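Hand-Held Gripper Trial: FAQ

Last updated: September 2022

Does the Starnico gripper hold shoes?
A strapped sandal, yes, by the heel. I wouldn't buy one on that alone.

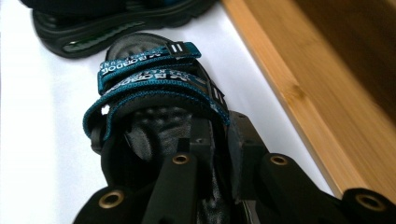 Is 2,396 grasps enough to judge it?
No. Bezawit Gebretsadik asked for 2,000 and we went over – it still covers three shoe types.

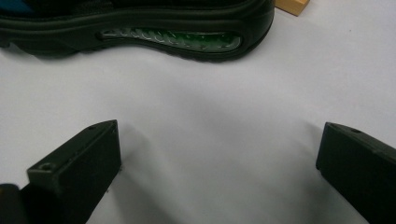 Why not trust the Nandham score?
Their score counts any lift as a success. A thick sole like the one with the green window gives flat fingers plenty to press on, so I'd expect good numbers there from any gripper.

Do the fingers wear?
Løken says no. We haven't tested long enough to agree,

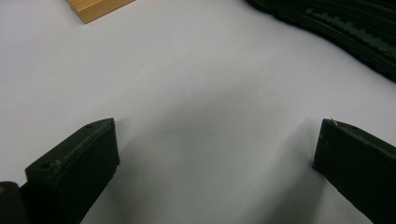 and Robel Wako wants the next round in November run on one unchanged set.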